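Demonstration gathering (robotics)

Demonstration gathering is the practice of recording a robot while a person guides it through a task, so that a learning system can later imitate the result. It is sometimes described as teaching by example, a phrase that flatters both the teacher and the example.

Method

An operator steers the robot's arms and hands from a control station or with worn controllers. The camera views and joint positions are saved together as an episode, which usually covers one short task such as moving an item from a table to a shelf. Between episodes the items are put somewhere slightly different, by a person, who is not recorded and from whom the system learns nothing.

Failed attempts may be thrown out, kept, or kept by accident. Opinion is divided on which of these gives the best results.

Retail tasks

Shop goods are a popular subject. They come in standard shapes and bright colors, and can be eaten when the project ends. The Sumedville shelf set, begun in August, holds 1,537 episodes of shelf stocking by a two-handed robot. A smaller set made at Okudcombe used the same task list and 13 operators, whose habits can be told apart in the data with little effort. One always approached from the left. The trained system did too, including when the left was occupied by a wall.

Snack tubes are harder than they look. They roll if tipped, and a tube set down at the wrong angle on a sloping shelf can take its neighbors with it. 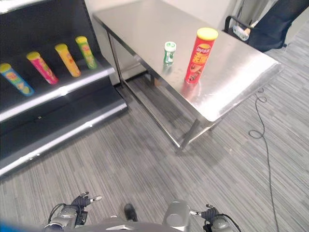
Kozłowski objected that most stocking sets have far too few recoveries in them, and that a robot which has only ever watched things go well has no idea what to do with a tube on the floor. The Prakov guidelines now ask for 30 episodes per task in which the operator makes a mistake and then corrects it. Operators report that making mistakes on purpose is tiring, and that the ones made by accident are more convincing.

Labeling

Each episode is given a short written instruction, such as "put the red can on the shelf." Sumedville used 2 labelers per episode. They disagreed most often over the word "next to."

See also: Imitation learning; Remote operation; Shelf stocking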